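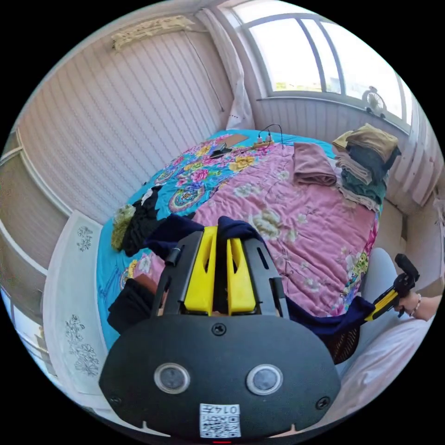
Handgeführter Greifer hält ein dunkelblaues Kleidungsstück auf dem Bett

Protokoll der Sitzung Beschaffung Greiftechnik
2. November 2019, Sitzungszimmer Pfister
Vorsitz: Jonas Hämmerli
Protokoll: Taner Coşkun
Weitere Anwesende: Einkauf, Datenauswertung, Werkstatt

1. Protokoll der Septembersitzung
Genehmigt. Die Werkstatt hält fest, dass die damals versprochene Aufstellung der Ersatzteilkosten weiterhin fehlt. Wird unter Punkt 3 behandelt.

2. Antrag auf weitere Handgreifer
Die Datenauswertung beantragt 14 zusätzliche Handgreifer für Aufnahmen in Wohnräumen, Schwerpunkt Wäsche. Begründet wird dies mit dem Zeitplan im Projekt Kamuvo. Hämmerli bezweifelt den Bedarf. Von den vorhandenen Geräten seien im September neun überhaupt ausgebucht worden, der Rest lag im Schrank. Die Datenauswertung entgegnet, für zweihändige Aufgaben brauche es pro Person immer ein Paar, und einzelne Geräte nützten dort nichts. Hämmerli will dazu die Ausleihliste sehen, bevor über Stückzahlen gesprochen wird.

Coşkun fragt, was mit den Aufnahmen geschieht. Dass sich ein Stück Stoff zwischen zwei Fingern halten lässt, sei unbestritten. Ob ein Arm damit später einen Stapel Kleider sauber zusammenlegt, sei eine andere Frage, und dazu liege bisher keine Auswertung vor. Die Datenauswertung verweist auf den Zwischenbericht. Dieser ist noch nicht verteilt.

3. Offerten
Werell: 613 Franken pro Gerät, Finger inbegriffen, ohne Ladegerät. Garantie zwei Jahre, Verschleissteile ausgenommen. Die Werkstatt merkt an, dass gerade die Finger verschleissen.
Zonside: kein Stückpreis, nur Miete mit Mindestlaufzeit. Der Einkauf findet die Kündigungsklausel unklar. Hämmerli findet sie klar und ungünstig.
Die Ersatzteilkosten sind in keiner der beiden Offerten beziffert. Ohne diese Angabe kann der Einkauf nicht vergleichen.

4. Roboterarm
Der Wunsch nach einem eigenen Arm im nächsten Budget wird zur Kenntnis genommen. Keine Diskussion. Hämmerli: erst der Zwischenbericht, dann der Arm.

5. Beschlüsse
Der Antrag auf 14 Geräte wird zurückgestellt.
Ein Paar von Werell darf zur Probe bestellt werden, sofern Rückgabe möglich ist.
Die Miete bei Zonside wird nicht weiterverfolgt.

6. Pendenzen
Ausleihliste September an alle: Datenauswertung
Zwischenbericht Kamuvo verteilen: Datenauswertung
Preise für Finger und Ladegeräte nachfragen: Einkauf
Rückgabebedingungen Werell schriftlich einholen: Coşkun

7. Varia
Die Schlüssel zum Geräteschrank sind nach Gebrauch wieder abzugeben. Es fehlt einer.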